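Bolthorpe hand-held gripper, two-finger, soft pads

Trial stock now in at Dusirbridge. Fits the Drikow wrist camera, bracket included. Weight 600 g, cable 2 m.
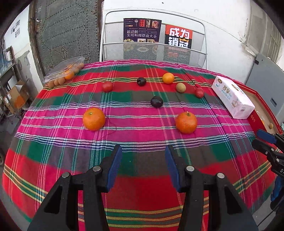
Pads are the bit we get asked about most. Softer than the old Sani ones and they dont mark skin. Pin-yu Chang has been comparing both on mixed fruit, plum and kiwi as well as the big oranges. Blue pads only for now, spares sold in pairs.

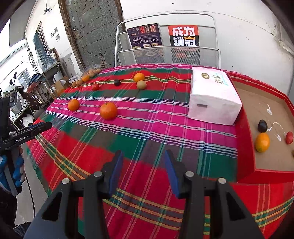

Black pads due Febuary. Trial hire is 7 days, returns to Ximena Huenchumán, quote part no. 33. Page updated 24 July 2022.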